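Chapter 3
Display and Storage of Soft Headwear

3.1 Scope of the chapter

Soft headwear covers hats with no rigid former in the crown: bucket hats, cloth caps, berets and knitted styles. Such hats keep their shape through cut, seam and stitching. Felt and straw hats, which are blocked, are treated in Chapter 4. The stock lists used in the exercises come from the Tilville branch of Prornia, a shop group carrying 336 lines of headwear.

3.2 Supporting the crown

A soft crown left on a flat shelf sinks under its own weight and takes a set crease within days. The support must therefore carry the load from inside the crown and leave the brim free. The simplest support is a wire stand with a ring base, a cross bar and a single upright.

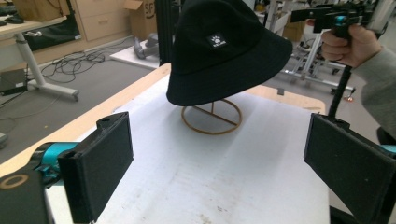

The height of the upright should exceed the depth of the crown plus the drop of the brim. Where it does not, the brim edge bears on the table and turns outwards. For the Marras pattern of stand the working height is 19 cm. Stands with a narrow top concentrate the load at one point, and a pad of tissue should be placed between the metal and the lining if the hat is to stay on show for longer than a month.

3.3 Parts of the bucket hat

The crown consists of a top and a side band, or of several panels joined at the top. Eyelets, where fitted, are set in the side of the crown and serve as vents. The brim is cut in sections, joined by short vertical seams and then stiffened by parallel rows of stitching. Closer rows give a firmer brim. Handling should be confined to the brim near its join with the crown, where the cloth is best supported.

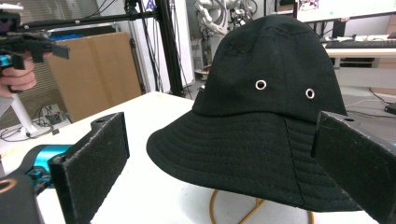
Fig. 3.2 Bucket hat with metal eyelets in the crown and concentric stitching on the brim.

3.4 Terms used in this chapter

Drop: the vertical distance from the base of the crown to the brim edge.
Set crease: a fold that remains after the load is removed.
Takalen fold: a storage fold in which the crown is pushed down inside the brim.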